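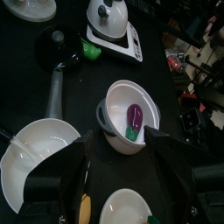 One reader of the Gilchrist children's pages asks why an eggplant is called a vegetable when it has seeds inside. Cooks and plant scientists sort food in different ways.

To a scientist, a fruit is the part of a plant that grows from a flower and holds the seeds. An eggplant fits this rule. So does a pepper.

To a cook, a vegetable is a plant food usually served in the main part of a meal. An eggplant fits this rule too.

The green cap on top of an eggplant is the calyx. It covered the flower bud before the fruit grew. The purple color is in the skin. The flesh is pale and full of tiny air spaces, so it shrinks when it is cooked in a pot.

Try sorting play food both ways. Some pieces will change groups.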